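Teaching Two Arms to Share: My Semester on the Turketti Planner

So my part of the project was the software that decides which arm does what. The hardware was already bolted down when I joined in February, and my advisor's one-line assignment was "make them stop waiting for each other." That line ate my whole spring.

Some background on the code I inherited. Our stack is called Turketti, and it has three pieces: a perception node that finds things on the table, a task planner, and a low-level controller called Grurkik that runs the joint commands. The old planner treated the two arms like cars at a four-way stop. One moved, then the other moved, even when they were nowhere near each other. It was very safe and painfully slow – you could go get a coffee between picks (I did, a lot).

My first idea was to split the table down the middle and let each arm own a half. I was so proud of this! It lasted two afternoons. Bags of fruit don't care about your center line, and anything near the middle got claimed by both sides or by neither. The planner would just sit there replanning until I killed it.

What I ended up with is closer to a reservation system. Each arm asks for a chunk of space and a chunk of time, and a small arbiter hands them out. If both arms want the middle, the arbiter checks whether it's a shared job (both grippers on one bag) or a conflict. Shared jobs get a single joint plan with both wrists in it.

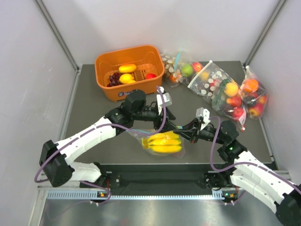
Perception turned out to be the part I'd underestimated the most. Clear plastic is horrible for a depth camera. The bag shows up as holes and sparkles, and the fruit inside shows up fine, so my early grasp points were all on the fruit and the grippers closed way too low. I switched to a mask from the color image and then looked for the loose edge of the bag, starting from the mask outline. I labeled 274 images by hand for this, mostly late at night with bad snacks. I'd label more if I did it again, especially bags lying at odd angles, and I'd save my crops in a folder with a sensible name.

For testing I ran 70 trials with the new planner, using a mix of single-arm picks and two-arm bag lifts. 47 of them finished without me touching anything. Of the rest, 9 were arbiter deadlocks, which are my fault and which I mostly understand now: both arms hold a reservation and each wants the other's. I added a timeout that makes the left arm give up first. It's a hack, but it's a documented hack. The other failures were bad grasp points, with the fingers closing on air next to the bag.

The logging tool is the thing I'm happiest with. I wrote a little viewer called Enside that plays back the reservations as colored blocks on a timeline, so you can see who was holding what when things froze. Before that I was reading print statements from two processes at once and guessing at the order.

Still on my list: the timeout value is hard-coded, and the arbiter's tests only cover one bag at a time.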